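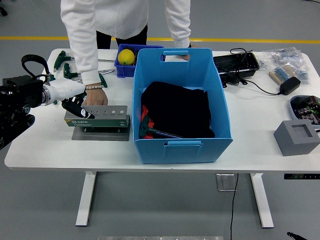

Does music streaming count against the data cap on the Estora prepaid plan?

Asked February 24, 2021

Hi all! I just switched to Estora prepaid and I'm loving it so far - great signal at my place, even in the basement. The plan page says "free music streaming" but my usage screen shows 1,174 MB gone already and all I've done is play music on the bus. I use the Kaltier app mostly, and Merkent for podcasts. Is there something I have to turn on first? I'd hate to burn through my data before the month is up.

2 answers

Answer 1

Yes, you have to opt in! I missed this too when I joined in June. Open your Estora account page, go to Add-ons, and switch on Music Pass. It costs nothing and mine kicked in after a few minutes. Kaltier is on the list, so your songs will stop counting from then on. I've been streaming all day long ever since and it's wonderful - whole albums, live sets, everything.

A few things still use regular data though: album art, lyrics, and any video clips inside the app. That's small stuff if you turn off the video previews (Kaltier settings, then Playback). I use less than 100 MB a month on those. Merkent isn't on the list as far as I can tell, so download your podcasts on Wi-Fi before you head out. It has a great auto-download setting, I love it.

Also check that you aren't running a VPN. With mine on, the music counted as normal data and I lost 300 MB in one afternoon before I figured it out. What you've used already won't come back, but you could try asking support in the chat. They were super nice to me.

Answer 2

I'm on Cormier and it just works there without an add-on, so not sure. Maybe restart your phone? Good luck!!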